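Last changed 12 June 2019, by Rogelio Sarmiento

# How to care for a wooden bowl with oil

My aunt in Hernmont gave me her bowls when she moved, and I have learned slowly how to keep them. The method is simple, but it needs patience. For two bowls I use food-grade mineral oil, a soft cotton cloth and fine sandpaper.
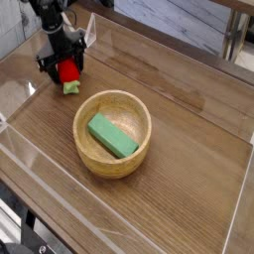

Please do not use olive oil or sunflower oil. They become sticky after some weeks and the smell is not nice. I made this mistake in May and I had to sand everything again. Walnut oil is good, but it is not suitable if a guest has a nut allergy.

## Preparing the bowl

1. Wash the bowl by hand with warm water and a little dish soap. Do not leave it in the sink.
2. Dry it with a towel, then let it stand on its side for one full day. A bowl that looks dry can still be damp at the foot.
3. Feel the inside with your fingers. If it is rough, sand it lightly, always along the grain. I buy the paper at the Takács shop in Tostcombe, but any hardware store will have it. 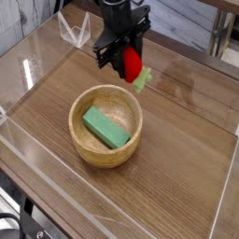
4. Wipe off the dust with a cloth that is only slightly damp, and wait one hour more.

## Putting on the oil

Pour a small spoon of oil into the bottom and spread it with the cloth. Go up the wall in circles until you arrive at the rim. The end grain, on two opposite sides, drinks much more than the rest, so give these places a second pass. Do the outside and the foot also.

Leave the bowl overnight on a rack. In the morning, wipe away all the oil that stayed on the surface.
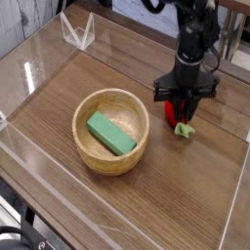 ## How often

A new bowl wants oil once a week in the first month. After this, once a month is enough for a salad bowl. For a bowl which holds only fruit or small things, I do it when the color becomes pale.

If the bowl smells of onion, rub it with half a lemon and some coarse salt before you oil it. 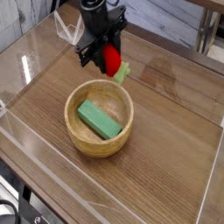 Small cracks at the rim are a different question. Oil does not close them. I fill a thin one with beeswax, softened in the hand and pressed in with a thumb, and I keep that bowl for dry food only. The used cloths can catch fire by themselves if you worked with walnut or linseed oil, so lay them flat outside to dry before they go in the trash.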